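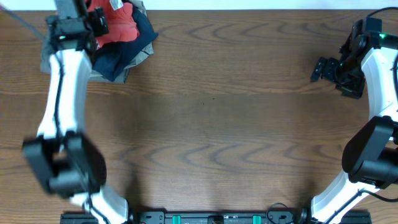
Two Arms, One T-shirt: Open Day at Bevside
23 March 2019

The Kerekes automation workshop in Bevside opened its doors on Saturday to visitors from the laundry and textile hire trades. The programme ran to 12 stations. Most dealt with sorting and conveying. The one that held a crowd was Gimby, a two-armed bench cell built to take garments from a pile and fold them.

The layout is plain. Both arms are bolted to a black rail along the operator's edge of a wooden table. Links are white, joint housings black, and the cabling is run externally along each arm. Each arm ends in a gripper with two fingers and green indicator lights. Clothes are stacked at the far left corner, within reach of the left arm, and the centre of the table is the folding area.

Tibor Antal, who led the mechanical design, said external cabling was a deliberate choice. A damaged lead can be swapped in 5 minutes with the arm still on the rail. The penalty is that each loop needs enough slack for the full range of the wrist, and slack can catch on cloth.

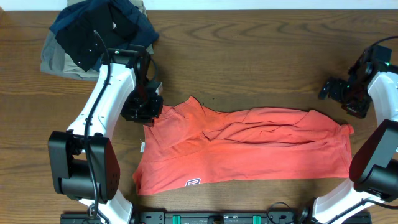

Picking is the harder half of the job. A pile has no fixed geometry, and a gripper that closes on two layers will bring both garments across. The cell estimates a grasp point from colour and edge data, lifts, and checks the load before moving to the centre. If the load is wrong it releases and tries again. In trials since June, Antal said, 69 per cent of first picks have brought out a single garment.

Flattening comes next. One gripper holds a corner while the other bears down on the cloth or draws it outward. T-shirt jersey stretches, so pulling force is capped in software. Heavier fabrics tolerate more force but resist creasing at the fold line. 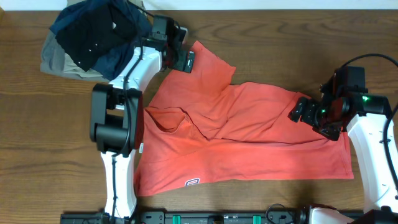
Ivan Onyshchenko, who writes the control code, is direct about the limits. A fold ridge left near the middle of a shirt will usually carry through to the finished stack, as the cell has no reliable test for it. Dark garments on dark garments are also a problem under low light. His next revision will add a second overhead light and a slower approach speed near the pile.

Cycle time was the question most visitors asked. Kerekes quotes more than 40 seconds for a T-shirt, pick to stack, and does not claim to match a trained hand. The firm is aiming at small mixed loads, where dedicated folding machines need pre-sorted stock.

A second cell is to be installed at a linen hire depot in Altach for a longer trial on work shirts and towels. Pricing has not been set.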